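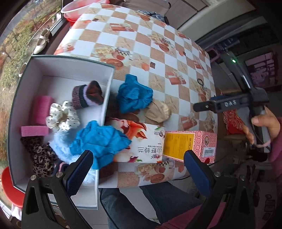

Two hand-held grippers at the table, with the sorting box open on the checkered cloth.

Saturday, 01/06/2019 — open day at Ostlow

I got to Ostlow a bit after the doors opened, which meant I'd already missed the coffee but not the grippers (priorities!). They had six stations going, and I spent most of my visit at the one set up like somebody's kitchen table. Real household stuff everywhere: towels, scrunchies, a fluffy light-blue thing, product boxes, a ring of keys. I loved that. I've sat through enough demos with identical gray cubes.

Rimantas Lukoševičius showed me the ropes. You hold one gripper in each hand and work the jaws yourself, and the blue textured pads do the holding. He talked me through pad wear for a good long while — they swap theirs every 200 sessions — and then let me loose on the cloth pile.

Knitwear was my favorite by far. The striped purple hat is all openwork along the lavender part, and I was sure the pads would snag in it, so I went in slow and pinched it by the sides. The foam sponge felt like cheating after that. You just close on it and go!

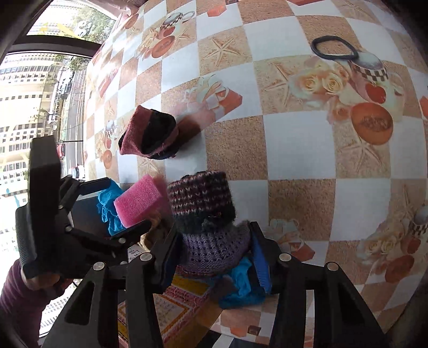
How it compares with the Rasurico

We have a Rasurico pair at work, and mine has smooth pads, so I drop thin cloth all the time. I liked the textured ones a lot better for scrunchies and little towels. On the flat cardboard boxes I'd call it even. My big complaint is the handle, which is chunky for small hands, and after 14 picks my thumb wanted a break.

Rimantas says a slimmer handle is coming in December. I've asked to borrow a set before then, and I still owe him a list of our worst fabrics.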